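Inicio Proyectos Boletín Archivo Contacto

Última actualización: junio

Noticias del taller: desmontar ordenadores, episodio a episodio

¡Hola otra vez! Varios me habéis preguntado en qué ando metido desde que arrancó Kollen, así que os lo cuento un poco (prometo no enrollarme, o lo justo). Estamos grabando demostraciones para que el brazo aprenda a desmontar ordenadores de sobremesa viejos. Yo lo guío, él guarda lo que ve desde la muñeca y lo que hace la pinza, y cada intento completo cuenta como un episodio.

La meta de esta tanda son 200 episodios y llevamos unos 70. Me imaginaba que iríamos más rápido, la verdad, pero colocar todo otra vez entre toma y toma se come media mañana. Y además lo cambiamos a propósito: giro la caja un poco, muevo la luz, empiezo con la pinza más alta o más ladeada. Si todas las tomas salen iguales, el modelo se aprende la mesa de memoria y luego se pierde en cuanto algo se desplaza dos dedos.

También guardamos los fallos, marcados aparte. Nassoro Shemweta, que entrena el modelo (lo hemos llamado Muli), me pidió sobre todo esos en los que me quedo corto y corrijo sobre la marcha, ¡y de esos tengo un montón! El martes grabé seis seguidos sin querer.

Ahora estoy con las piezas de plástico del interior, que me gustan mucho más que los cables. Si alguien tiene equipos viejos por casa y le sobran, que me escriba.

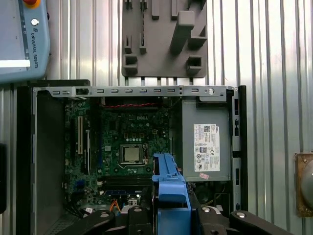
Kamrul Amarasinghe
Operador de demostraciones, proyecto Kollen

Contacto: escríbenos desde el formulario | © Taller Odar | Volver arriba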